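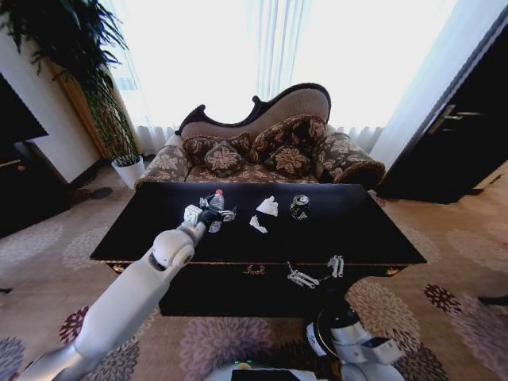
How do you keep a black lacquered coffee table from showing every mark?
Wipe it dry with a soft cotton cloth after each use, and keep anything wet or gritty off it. Polish only when the shine has gone flat, because too much of it builds up and catches dust.

The Front Sitting Room

Posted 4 May 2025 by Adesuwa Wike

A small gallery from the apartment, starting with the sitting room. Tetteh Sowah and I furnished it slowly, mostly with secondhand pieces. Captions are short. Click back to the main page for the hallway and the bedrooms.

The coffee table
Black lacquer with a high gloss, gold corner fittings and a small gold motif in the middle of the front apron. We bought it in December from Güler, a used furniture dealer, and it took both of us and a neighbor to get it up the stairs. The table gets used every day. Drinks, tissues and whatever else people bring in end up on it, and it gets cleared at night.

The chaise
Dark carved frame, floral damask in beige and brown. The cushions are in brown florals to go with it. Wadurel did the upholstery. They quoted us 15 days and took 40, but the pattern matching along the seat is good and we would use them again. The cushions get turned once a week so they fade evenly.

The window side

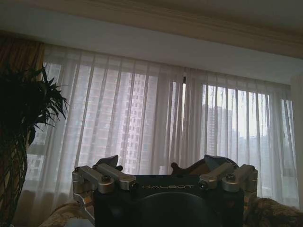 The curtains
Sheer white, hung from just below the soffit. We looked at blinds first and decided against them. With the sheers closed you can still make out the towers across the way, and the room stays bright on an overcast day. The fabric came from Itum and was sewn at home over two weekends. The pleats took the longest — Tetteh marked them all with chalk before anything was stitched.

Washing them
Cold water, gentle cycle, one panel at a time. We hang them back up damp and let them dry in place, so there is no ironing. Dustance makes a mesh bag big enough for a full panel and that has stopped the snags we used to get.

The molding
The layered crown molding runs along the edge of the ceiling and was here when we moved in. It holds dust in the ridges. A dry paintbrush works better than a vacuum attachment, and the whole run takes me 60 minutes with the stepladder. I do it before the curtains come down for washing, never after.

Still to do
The ceiling needs a fresh coat. We have 4 sample pots of off-white in the hall closet and have not agreed on one. The chaise may also move nearer the bookcase for the summer, to give the damask a rest from the sun.

Next gallery: the hallway and the coat cupboard.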